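Pudemham Veterans Board > Records and Benefits > Correcting a discharge record

records_desk
Members have asked how to request a correction when a deployment is missing from the discharge form. Please gather copies of your orders, any award certificates and your travel vouchers before you begin. Send copies only and retain the originals.

gunner42
My request was returned after 18 weeks because I had not signed page 4. Members should check every signature block before mailing.

Parry_Ret
I must disagree with the advice on vouchers. My reviewer set them aside and relied on two statements from men in my platoon. Statements should come first.
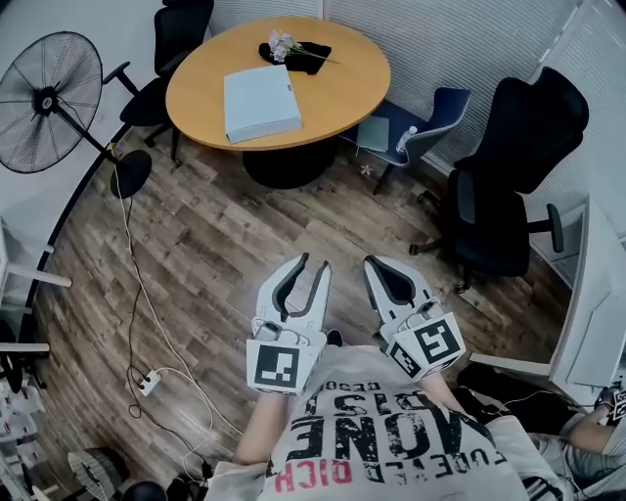

Posted by Iara Toledo, Moderator | Member no. 8 | July

Both positions have merit. A voucher shows that travel was paid for and gives the dates. A statement shows what duty was performed. Where the unit's own records are incomplete, the board recommends sending both. Each statement should give the writer's rank, unit and dates of service, and should be signed.

Parry_Ret
I accept that for the Army. My service was in the Navy, and deck logs settled the matter without a voucher of any kind.

gunner42
Deck logs are of little use to an infantryman. With respect, the original advice was sound for most members here.

clurkex_widow
May a surviving spouse file? My late husband's form omits his second tour.

Iara Toledo
Yes. Please include a copy of the marriage certificate and the death certificate with the request. If you do not have his orders, ask for his full personnel file first and file the correction after it arrives.

clurkex_widow
Thank you. I will write for the file this month.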